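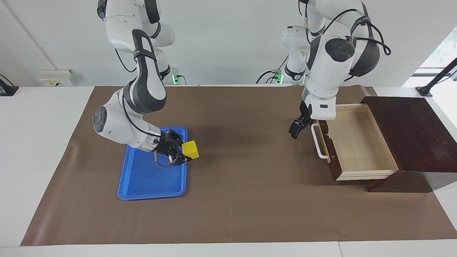 The 31-Day Declutter, Day 12 and Counting

2022-12-17
Print | E-mail

My sister signed us both up for one of those plans where you get rid of one thing on the first, two on the second, and so on. I was doubtful in October and I'm doubtful now. By the end you're supposed to have let go of nearly 500 things. Who owns 500 things they don't want? And if you do, why did you buy them?

I did fill two bags for the thrift store in Bredbridge. Then I caught myself pricing a set of storage bins for $50, which the plan's own newsletter had kindly linked to. Funny how that works.

Widad Hourani wrote in to say her closet has stayed tidy since spring. Good for her. Ask me again after the holidays, when the boxes from Grembridge show up.

E-mail this post | Print this post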